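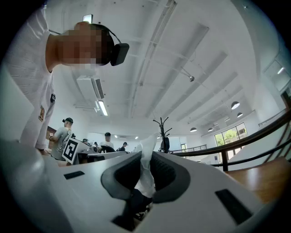
Gripper no. 3, pads holding a crumpled piece of thin white material. Marker board up on the desk behind.

January, shop notebook, Pernila build

Swapped the finger pads after lunch. The old set came from the first Madico sheet and had gone shiny along the inner face. New ones are cut from the same stock but 6 mm wider, glued and left under a clamp for an hour. Trimmed the left one twice before the tips met evenly.

Thin stuff is still the hard case. Blocks and bottles were fine with the old pads, so I only reran the light items: 14 grabs, 3 drops. All the drops were with the trigger let out too fast. Want to try a softer return spring before touching the pads again – there is one in the Nellmont drawer, second from the top, if it hasn't been used on the feeder.

Camera view: the housing takes up a lot of the bottom of the picture. Tilting the mount up would give some of that back, but then we lose sight of the gap between the fingers. Left it alone for now.

Housing screws are M3 throughout. Don't use the long ones from the Agudelo kit, they bottom out and lift the cover.

To do:
spring swap
reprint trigger, 52 percent infill this time
put the pad template back in the folder
check marker board for warp

Stopped at 5:40.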